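Sorting the December comics orders tonight, so a few notes as I go.

Forkier's list is out. The one I'm adding is Lunham, the lighthouse horror book. New arc, new artist, same writer.

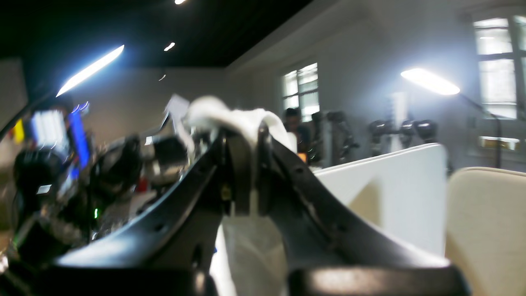
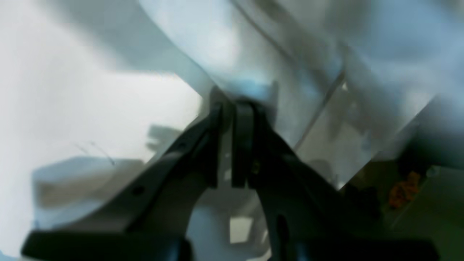
Do you need to have read the first Lunham arc? You can start with the new one – it's set years later with a different crew, and the recap page covers the rest.

The Stultton collection is also up. 172 pages, all of the black and white strips plus two that never made it into print the first time.

I'd wait on the Morais hardcover. The paperback has the same pages and the only extra is a sketch section at the back.

Order code for Lunham issue 2 is 1018. The variant cover is 1206 – don't mix them up, the variant costs more and the inside is the same.

My shop wants orders by the end of the month. Check with yours, some close earlier.

Final list for me: Lunham, regular cover, and the Stultton book. Leaving Morais for the paperback.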